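Brestier's new hires don't take lunch, but they do need teaching

The returns department at Brestier used to have one rule about training, according to Loretta Gallagher, who ran it for most of a decade: watch somebody for a morning, then try not to drop anything. The rule has been retired. Since December her people have been doing the showing, over and over, for the benefit of machines that have yet to thank them.

The company, which sorts, checks and repacks returned household goods and toys for a handful of mail-order shops, is bringing in robot arms to handle part of the load. Before an arm can pick up a plush rabbit or a salt shaker, someone has to pick one up first, using a hand-held gripper that records how it was done. That someone is whoever drew the short straw at the 7 a.m. meeting.

"I've been putting things in boxes since I was nineteen," said Armindo Bettencourt, a sorter. "Now I put one thing in one box 180 times and they tell me my wrist is too fancy."

The arms come from Stustar, and the recording work is overseen by Khurram Hayat, a patient man with a spreadsheet. By last week the spreadsheet stood at 1,761 usable recordings. He would not say how many unusable ones there were, although Bettencourt offered to.

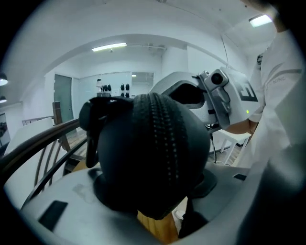

A recording session at Brestier, with a hand-held gripper in the foreground and one of the white machines at right.

Management says no jobs will go. What has gone is the old shift pattern. Sorters now spend two hours of each day on recordings, at the same hourly rate, and the orders they would have been packing in those two hours have not had the decency to disappear. Some 800 parcels were waiting at the end of last month, a figure Gallagher describes as "a nice round pile."

Her own title has changed from floor supervisor to demonstration lead. The raise that came with it would cover a decent pair of shoes. She still supervises the floor.

Valter Garcia, who speaks for the sorters, wants two things in writing: that recording time will not count against anyone's packing numbers, and that workers will hear before the arms move from simple items to the rest of the line. He has been promised an answer to the first. On the second he was given a brochure.

Not everyone minds. Eduardo Prata, whose back has been bad for years, asked to do recordings full time and was told there was a waiting list, which came as news to the people trying to get off it. He says the work is quiet and he has learned a lot about his thumbs.

The first arm is due to start on real parcels in the spring, handling small boxed items only. Soft toys will stay with the humans for now. Hayat said floppy ears remain "an open question."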